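Print this page
E-mail this page

FOR IMMEDIATE RELEASE

Flindora Opens a Refurbished Computer Shop and Free Fix-It Evenings in Grornbridge

Grornbridge, 7/5/19 – I've been writing the Flindora newsletter for a long while now, and this is the first time I've been let loose on a press release, so please bear with me if it sounds more like a letter. We have a shop! A real one, with a front door and a bell, on the corner of Tandale Street. We sell used desktop computers that have been cleaned, tested and put back in order, and we'd love for you to come and see us.

A desktop with the side off, and a motherboard with its processor in the socket:

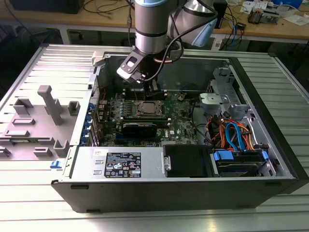
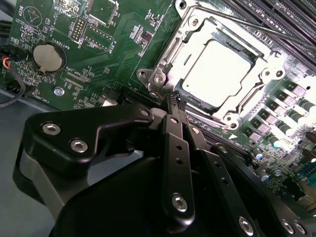
Why old desktops?

I get asked this at every family dinner. Most people I know have moved to laptops or do everything on a phone, and the big tower under the desk ends up in the garage next to the paint cans. Then a kid starts middle school and needs something to type on, and the family goes out and spends money they'd planned to spend on the car. Meanwhile there's a perfectly decent computer in the garage two doors down.

That's the gap we want to fill. A desktop is a friendly thing to repair. The side comes off, the parts are big enough to see without squinting (mostly), and if the memory is bad you can swap it without replacing the whole machine. I learned to do it at my kitchen table with a library book and a screwdriver from the junk drawer, and I am not a technical person. I once called the phone company because I'd unplugged my own router.

What you'll find in the shop

We're opening with 92 desktops on the shelves, and every one is priced at $219 or less. That includes a keyboard, a mouse and a power cord. Monitors are sold separately, mostly because people tend to have strong feelings about monitors and we got tired of guessing.

Each computer has a paper card taped to the top. The card tells you how much memory is in there, how big the drive is, what we replaced and what we left alone. If there's a scratch, the card says so. If one of the USB ports is fussy, the card says that too. I wrote a lot of these cards myself, so if you find one with a coffee ring on it, I apologize now.

Everything comes with a four-month guarantee. Bring it back with the receipt and we'll fix it or trade it for another one. You don't need the box – we don't really have boxes.

Fix-It Evenings start in September

The part I'm most excited about is in the back room. Starting in September we'll hold two Fix-It Evenings a month, and they're free. Bring your own slow, noisy or stubborn desktop and we'll sit down with you and open it up together. You do the work and we help. Last winter we tried this out in the Grornbridge library basement and people stayed until they turned the lights off on us. One couple came in with a machine that howled like a hair dryer, and the whole problem was cat hair in the fan. They now come to everything we do, and they bring lemon bars.

A few things to know before you come:

Bring the power cord. You would be amazed.

Back up your photos first if you can. We'll be careful, but they're your photos.

Kids are welcome with a grown-up, and there's a box of dead parts they can take apart as much as they like.

We can't help with printers. I'm sorry. We tried, and it ended in tears.

There's room for a small group each evening, so please put your name on the sheet at the counter or call ahead. The dates will be posted in the window by the end of August.

Donating a computer

Yes, please! We take desktops in any condition, plus keyboards, mice, cables and loose parts. Drives are wiped before anything goes out on the shelf, and if you'd rather take your drive home with you, we'll pull it out while you wait. We can't take the old heavy glass monitors, but we have a printed list at the counter of places that will.

Our delivery partner, Preda, will pick up donations from schools and offices with more than a carload to give away. Pickup inside Grornbridge is free. If you live farther out, ask us anyway, as the van often goes by on its way to somewhere else.

Opening day

Doors open at ten in the morning. There'll be coffee, a raffle for one of the nicer desktops, and a short hello from me, which I've been told to keep under five minutes. Parking on Tandale Street is tight, so try the lot behind the bakery. The front step is a little high, and there's a ramp at the side entrance with its own bell.

About Flindora

Flindora repairs and resells used desktop computers and teaches people how to look after the ones they have. We started at a folding table at the Grornbridge flea market and sold our first computer to the man at the next stall, who paid partly in tomatoes.

For press questions, photos or a chat, stop by the counter and ask for whoever writes the newsletter.

Print this page
E-mail this page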